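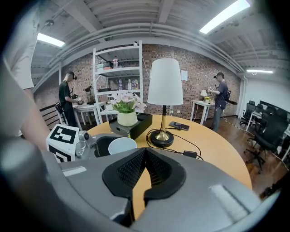 How long should an operator wait between demonstrations before the next recording is accepted?
Wait until the status line reads Ready. With current settings the interval is seven seconds.

Ticket 203
Product: Wiltach hand-held gripper, table-top tasks
Submitted by: Mollum site
Opened: August 13, 2019
Priority: Normal

Reported problem
The site reports that 49 demonstrations of the cup task were rejected on upload. The message shown was "Start position missing." Operators had followed the printed procedure issued in February.

Findings
Nimside Support reviewed the rejected recordings. In each one, the operator began moving toward the cup before the Ready status appeared. The opening portion was therefore not saved. No fault was found in the grippers.

Action taken
1. The site was asked to hold the gripper still until Ready is shown.
2. The procedure was amended at step 4.
3. A test set was recorded by the site and accepted in full.

Remaining items
The rejected demonstrations cannot be repaired and must be recorded again. The Mbwambo upload limit of 2,000 recordings per batch is unchanged.

Status: Closed, pending receipt of the repeat recordings.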